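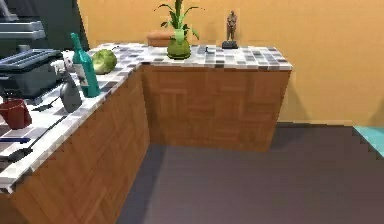

How long does a Gatus season last?

Twelve weeks on the calendar, with one live event weekend at the end. Everything you capture in between counts toward your side's total for that weekend.

The lead designer of Gatus has explained that schedule to a lot of players lately, and was still happy to go through it again when we got on a call this week. For anyone who hasn't tried it, Gatus is the walking game from the small studio Vuditz, where two sides compete to light beacons at real places and keep them lit. It's had a wonderful year, and the next season, Cusness, is the biggest one yet (I have been refreshing the news page like a kid waiting for snow).

"We started with 81 beacons in one town," the designer told me. "I walked to every one of them in December, in the wrong shoes. If a beacon was on a hill, I learned very quickly whether that hill was worth it."

A lot of those hills stayed in! The first live event was held in that same town, and the studio had planned for 60 players. The sign-up sheet filled in an afternoon, so they opened it up, and 600 people came.

"We had one folding table and a box of lanyards," said the designer. "By noon the box was empty and people were writing their player names on masking tape. I still have mine. Somebody brought us a second table."

I asked what went wrong, and got a cheerful list. The scoreboard froze before lunch. A beacon by the river kept flipping sides so fast that the map drew it in gray. Both teams ended up sitting on the same wall, eating sandwiches and waiting for the server to catch up.

"That wall is a beacon now," the designer said. "It had to be."

Cusness will split its event weekend into 3 rounds, with a long break after the second. That is great news for anyone who remembers Hermans, the last season, when the final round started right on top of the one before it and half my team was still on a bus. I asked whether Hermans was the reason for the change.

"Oh, completely. We read every comment about Hermans. People loved the story and they loved the night round, but they were worn out. One player wrote to say she'd had to choose between the final and dinner, and she picked dinner. I would have too."

The night round stays. So do the colored trails, which started out as a bug in the map and were so pretty that players begged to keep them. New this time are relay beacons, which only light if a teammate reaches the matching one within a few minutes. I got excited about this and started describing a route through my own neighborhood — past the library, down the steps, across to the old post office — and the designer let me go on for quite a while before asking if there was a bench on the way.

"Put a bench in every route," was the advice. "We have players who do the whole weekend with a stroller, or with a bad knee. They're some of our best."

And solo players? "Relays will pair you with anyone on your side who's nearby. You don't have to know them. Wave, if you feel like it."

Sign-ups for Cusness open next week in the app, and players who finished Hermans get their badge carried over.

Print this article
E-mail this article

Recent items
Hermans: final scores and the night round map
How to suggest a beacon in Gatus
Packing for your first event weekend
Colored trails: which ones can you still earn?
Vuditz answers questions about relay beacons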